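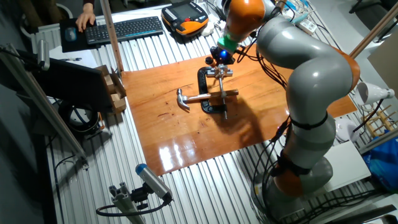
Does the board need refinishing before the next glue-up? Only the middle third, where the clamp feet go down. The ends can wait until October.

Bench notes, 15th February

Clamps first. The black C-clamp has been binding at the same point on every closing turn. I ran the screw the full length by hand and found it tight for 8 mm of travel, then free again. Brushed the thread with the brass brush, wiped it with white spirit, one drop of oil at the nut. Still tight, less so. Ildikó thinks the screw is very slightly bent. I checked it against the Trelton straight edge and could not get a feeler under it anywhere, so either the bend is below what I can measure or the fault is in the nut. Left as is, tagged amber.

The swivel pad has more play than I would like. It marks softwood if closed without a packing piece. Use an offcut from the block holder, and put it back in the same compartment afterwards.

Hammer: checked head for movement on the handle. None. Face is clean enough for pins. Weighed the whole thing for the tool register, 476 g on the post scales. Svetozár's figure in the old register is 15 g higher and I cannot explain the difference except by the scales, which have been replaced. New figure goes in. 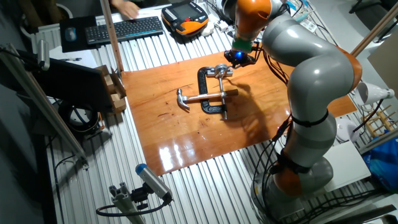 C-clamp and claw hammer on the varnished board, handle across the clamp.

Board condition. The varnish is sound over most of the surface. There are scratches and some dark marks across the grain. I tried two of the marks with a grey pad and water: one lifted, the other is under the finish and will stay. The Fodico varnish we used last time has kept its gloss but shows every scratch, and the glare makes it awkward to read a pencil line. Agathe would prefer satin. I have no objection if it cures as hard. To do: coat one offcut with each and close the clamp on both for the same number of turns.

The board still rocks a little on the metal table when pushed at one corner. The ridges give it narrow support and any twist in the board shows up at once. Tried a strip of 2 mm cork under the low corner, which stopped it.

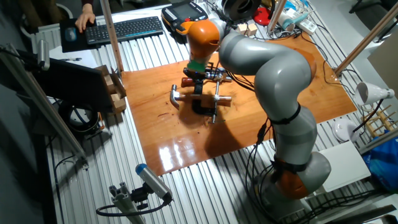

Cork is only a temporary measure, as it will compress under hammering. If the rocking comes back I will plane the underside and oil it instead of varnishing, so that it can move a bit with the seasons.

Storage. The hammer and the clamp should not go back in the same drawer. Handles pick up dents from the clamp frames, and the clamp threads pick up dust from everything. Katalin has offered the shallow Ronis drawer for striking tools. Clamps to hang by the frame, screw run in, pad end down.

Outstanding:
Replacement swivel pad, ask Ivana whether Daza will sell it without the screw.
Satin sample on offcut.
Correct the hammer weight in the register.
Recheck clamp thread after a week of normal use, same 8 mm section.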